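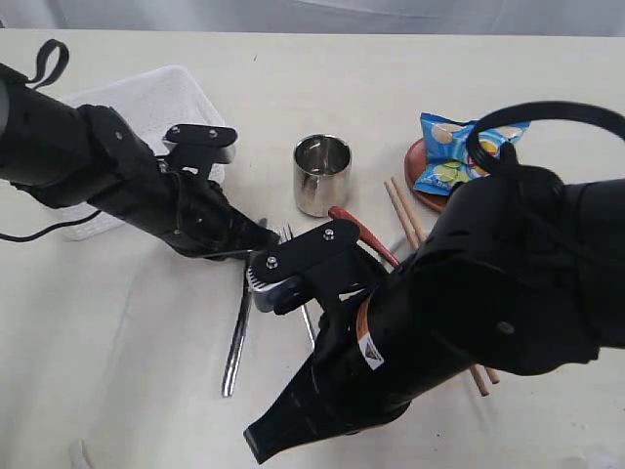 # Woltero: order-free table clearing

Woltero is a set of teleoperated tabletop episodes recorded in Jiltomstead for work on long-horizon policies. The task is to move tableware and a snack bag into a white plastic basket. Object order is left to the operator. Maintainer: Kyrylo Palamarchuk.

## Contents

- 1,000 episodes recorded, 739 kept after filtering
- 3 views: one fixed over the table, one on each wrist
- Joint positions and gripper opening for both arms
- One text instruction per episode

Episodes were dropped for missing frames, clock drift between views, or an operator abort. Failed grasps followed by a retry were kept and are flagged in `retry`.

## Thin objects

Spoons, forks and chopsticks account for most retries. Grasp position along the handle is not controlled. In the wrist view below, the fingers hold a metal spoon at the very end of its handle, which leaves the bowl far from the grip. Such grasps are labelled `end`; all others are `mid`.

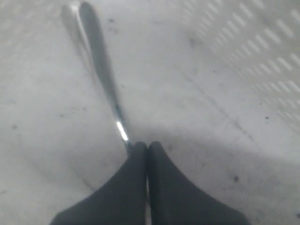 ## Baseline

The Isico policy was trained on the kept episodes with 3 seeds. Removing the wrist views lowered success on cutlery and had little effect on the snack bag. The Anozie variant, which predicts the next object before acting, shortened episodes but did not reduce retries.

Placement counts as a success if the object stays in the basket once the gripper has withdrawn. Objects may stick out above the rim.

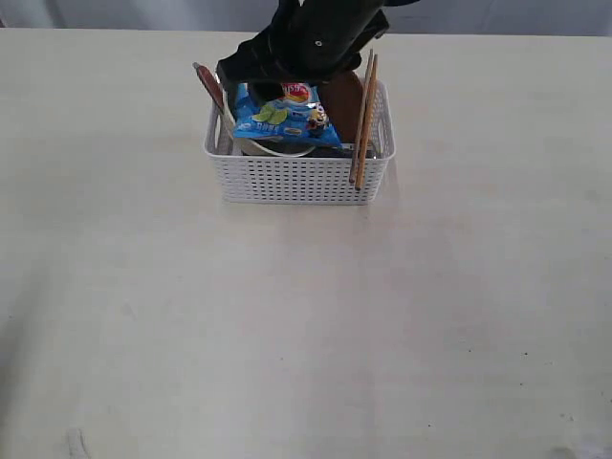

*Fig. 3. Gripper at the basket, with snack bag and chopsticks.*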